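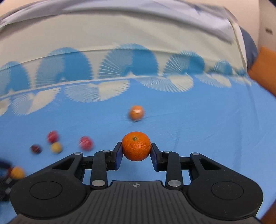 If you're running a hands-on table at a robot open day, start people on fruit! I did this at Irnham in February and had more than 119 visitors try it. Set out a couple of mandarins on a patterned sheet, let folks squeeze until the blue pads meet the peel on both sides, then lift slowly. Balls come next (they roll, so be patient).

Give everyone 3 tries, then swap. Rosario Palumbo ran my line and kept it moving.

Last updated: February
Home Guides Open Days Contact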